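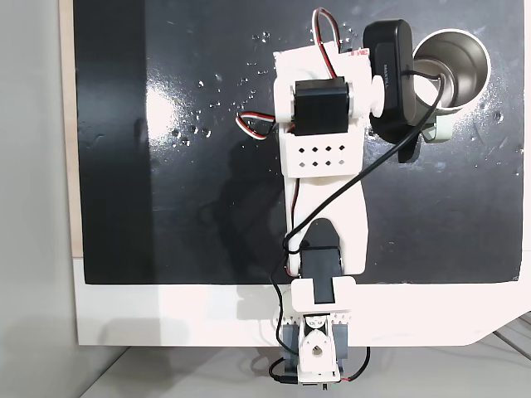 Merkerley two-piece bench top: a review

Filed under: Workroom, Surfaces

I paid $225 for a white board and a glossy black panel to sit on top of it. Put like that it sounds silly, and I'm still not sure it isn't. The Merkerley two-piece is sold as a work surface for people who do fiddly things at a table they also need for dinner. You lay the white board down, put the black panel on it, and a broad white margin is left along the near side for your wrists, your pencil and your cup of tea. The maker calls this margin a "comfort zone". It is a margin.

Mine has been in use since March.

The black panel

Glossy was a strange choice. Under the kitchen light it shines back at you, and I've ended up moving the lamp twice in an evening to get the glare out of my eyes. It also shows every fingerprint. Merkerley says the finish is good for 1000 wipes, and I would love to know who stood there wiping. I clean mine with a damp cloth and then a dry one, and if I skip the dry one I get smears.

In its favour, pale things stand out on it very well. White parts, bare threads, the offcuts you'd lose on a timber table – all easy to find. Thin dark wire is another matter. Black cable on a black panel more or less disappears, and I now drag anything like that down onto the white before I go looking for the end of it. Red and brown strands sit somewhere in between.

Small screws skate. I keep a saucer on the margin for them, something I also did on my old table for nothing.

The white board

This is the better half. It has stayed flat so far, and the exposed edge along the front is a decent place to clamp things. The instructions say to tighten by hand only and to put a scrap of felt under the jaw. I did that for the first week and then stopped bothering. No dents yet, but ask me in a year.

The board is 533 mm deep, which the listing mentions once, down near the postage details. Measure your table first. Mine fits with very little to spare, and on my sister's it would hang over the front.

White shows pencil. A rubber takes most of it off.

What I compared it with

The Du mat is the obvious rival: one piece, matt, rolls up. It costs a good deal less and doesn't glare, but the one I borrowed never lay properly flat and you can't clamp to it. Drestitance make a heavier board with a raised lip on all sides. The lip catches runaway screws and also catches your forearms, and I gave up on it within a couple of evenings. Muria sell a plain white board without any panel. If I were starting again I'd look hard at that one and pick up a dark matt sheet separately.

Odds and ends

A replacement panel is $41 plus postage. The box was mostly cardboard, which went in the recycling, and a bag of foam beads, which went all over the hallway.

Verdict

Buy it on sale, or buy the board if they ever split the set. At full price I'd want a panel I could look at after dark without squinting. Three stars, and two and a half of them are for the white part.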